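Lining up lemon and grid fabric on a pinboard, and what to cover a folding table with

Asked by Skusska in Sewing and Fabric Care – viewed 1,244 times

I am covering a backdrop panel in a lemon print with a brown square grid. The edge strip is light wood. The table in front of it is covered in grey felt-type cloth.
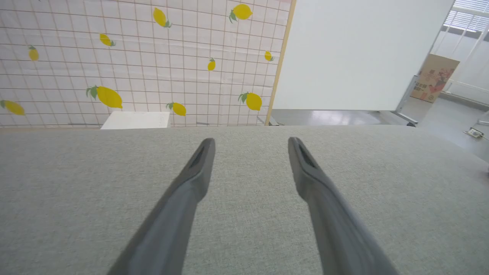
Two questions. First, should the grid or the edge strip be treated as the true vertical? Mine disagree slightly over the height of the panel. Second, is a felt-type cover any good for folding and pressing thin cottons, or should it come off before ironing?

3 answers

Arturo Sartori
Use the strip. The eye reads the grid against the nearest straight edge, so pin that side first and work across. Printed grids are often off the weave. Pull the cloth square by the print and ignore the threads – it will relax a little overnight. Staple spacing of 20 mm is ample.

Korora
just put a shelf in front of it

Adoración Olmedo
On the second question: felt grips, so it is good for sorting and folding and poor for sliding large pieces about. Check the fibre before any iron goes near it. Wool felt will take heat, acrylic will glaze or melt. If you don't know, put a cotton blanket over the top.

For thin cloth, start from the bunched state, find two neighbouring corners and lay that edge down first. Smooth away from it with a flat hand.

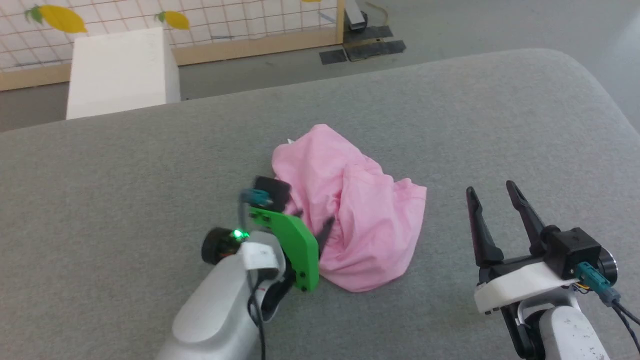 Pink cloth bunched on the grey table cover.

Brush the felt afterwards. Lint shows badly on grey.

Marked as helpful by 18 readers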